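Phong Bùi
14/07/2024

Read the Ultus announcement on its new screening program so you don't have to. Short version: a lot of adjectives, very little data. Thread.

The claim is that a blood test plus an app will catch heart trouble early in people who feel fine. Nice idea. I've been hearing it since I started covering health policy, and the slides barely change.

The pilot ran at 2 clinics. It enrolled almost 100 patients. No comparison group that I can find. You can't tell from that whether anyone did better than they would have with a regular checkup.

Also, the write-up says patients were "highly engaged." Engaged with what? Opening the app counts, according to the footnote on page 9.

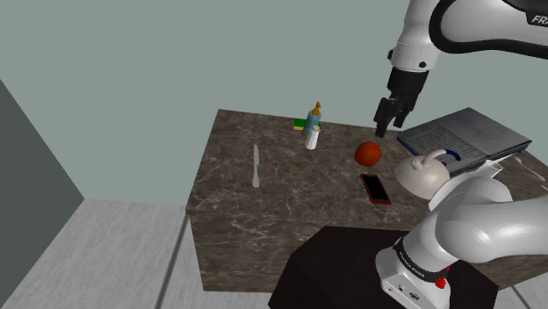 Who pays for the follow-up visits when the test flags someone?

The patient's insurer, or the patient. Ultus covers the first test and nothing after it, and the announcement gives that one line near the end.

That matters a lot. A flagged result means scans, a specialist, time off work. Some of those people will be perfectly healthy and will spend weeks worrying anyway. I looked for a false alarm rate and didn't find one.

Cetesport is listed as an "independent evaluator." It also sells the software the clinics used – see the partner list. I'd call that a supplier.

I wrote to both companies with 3 questions: the false alarm rate, the dropout rate, and who owns the patient data. Indero, which handles their press, sent me the same announcement again.

Regulators have been told to expect a full report in January. Fine. I'll read it. Until then I'd like health officials to stop quoting the pilot as if it settled something – two of them did it again this week.

Replies are open if you were a patient in the pilot. I'd like to hear what you were told before you signed.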